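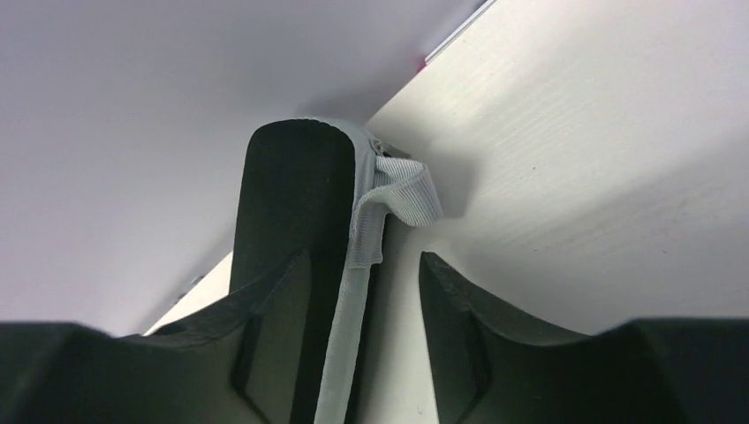
Tincuța Preda
Student lead, soft objects group, Takmont robotics club

Notebook, 27 July 2025

Continued from the previous page. Table cleaned, wrist camera on, both fingers checked for play. The left one had a little play again at the screw, I tightened it and wrote it on the maintenance sheet. If somebody finds it loose again, please do not use glue.

The task for Plostel stays the same as in June: take the soft object, lift it, turn it a quarter, put it down inside the marked area. Small things first, then the cloth, then the umbrella. I want all three kinds in the same training set before we change anything in Kudorer. I know that some of you would prefer to change Kudorer now.

We have 253 recordings in total, when I include the ones from the older students. Cropper rejected 39 of them. I opened a few of the rejected ones by hand and I do not agree with all its decisions. Cropper cuts the start of a recording when the fingers do not move for some time, and with cloth we often wait before we close, to let it hang still. So it throws away exactly the careful attempts. I moved the limit in the settings file and kept the old value in a comment beside it. Recording 1904 is a good one for testing, it has a long wait and a normal grip after. (The recording numbers do not start from one, the older students left it like this and I am afraid to touch it.)

Grip force: we used the middle setting for everything. With the low one the fabric slides when the wrist turns. With the high one it does not slide, but the folds are pressed flat and next time the cloth has another shape, so the attempts cannot be compared well. Maybe it is not a problem, maybe it is even good for the training. I do not have a strong opinion.

Question for the group: do we say where the gripper should close, or do we let the person with the controller decide? I wrote on our board that the person should decide, and that we only note down the result.

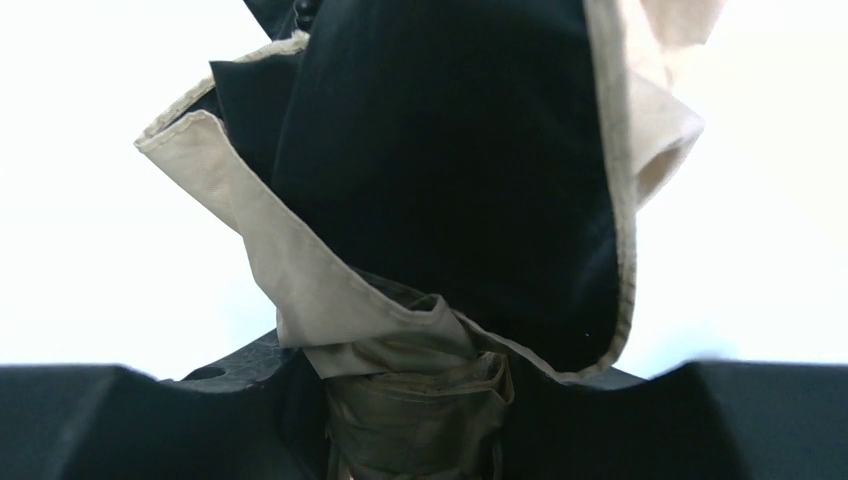

Please don't leave it free, was the reply under my note on the board. Every driver has a favourite place, and then the model learns the driver and knows nothing about cloth. Choose two places, write them down, and change between them.

I thought about this at lunch and I accept it in part. We will choose two places for each object, but the driver may leave them when the cloth is twisted there. In that case he or she writes "free" in the last column. I will prepare the column.

I also tried to write down what counts as a success, and this took more time than I planned. Object inside the marked area is clear. But what if one corner is outside? For the small things we never had this question. For now: more than half inside is a success, and everything hanging over the border goes in the comments. The judge should not be the driver.

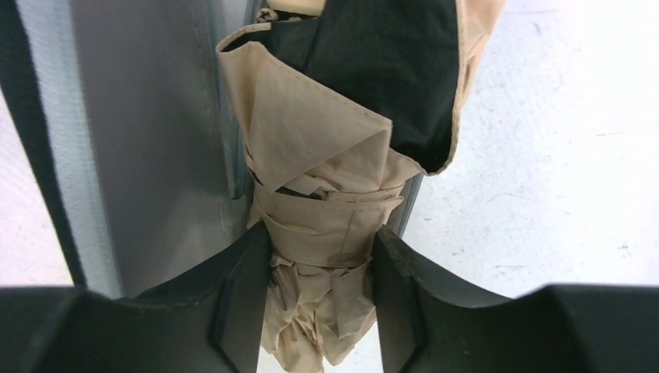 Colour masks are my next problem. Kudorer looks for the object by separating it from the fingers, and it was adjusted on bright objects, mostly sponges and toy blocks. With the umbrella it works on the beige outside and I am not worried about this part. The black lining is different: in the camera it comes out nearly as dark as the fingers themselves, so a simple threshold can join them into one shape. The strap around the folded canopy could help us. It goes across the bundle, it is beige, and its edges are visible enough to look for. I would like to try finding the strap first and then searching up and down from it. If the strap is open or hidden behind the umbrella, we need a second plan, which I do not have yet.

Lighting: I left it as it was. The proposal with black cloth under the objects I would like to refuse, for the same reason as the lining.

To do before next session:
- run Cropper again with the new limit, compare with the 39
- the "free" column in the sheet
- two grip places for each object, with a sketch
- first try of the strap search, only on saved pictures, arm switched off
- ask for 9 more screws of the short type, the long ones touch the housing

The controller is charging on the shelf by the window. Its cable works only if the plug is pushed in completely.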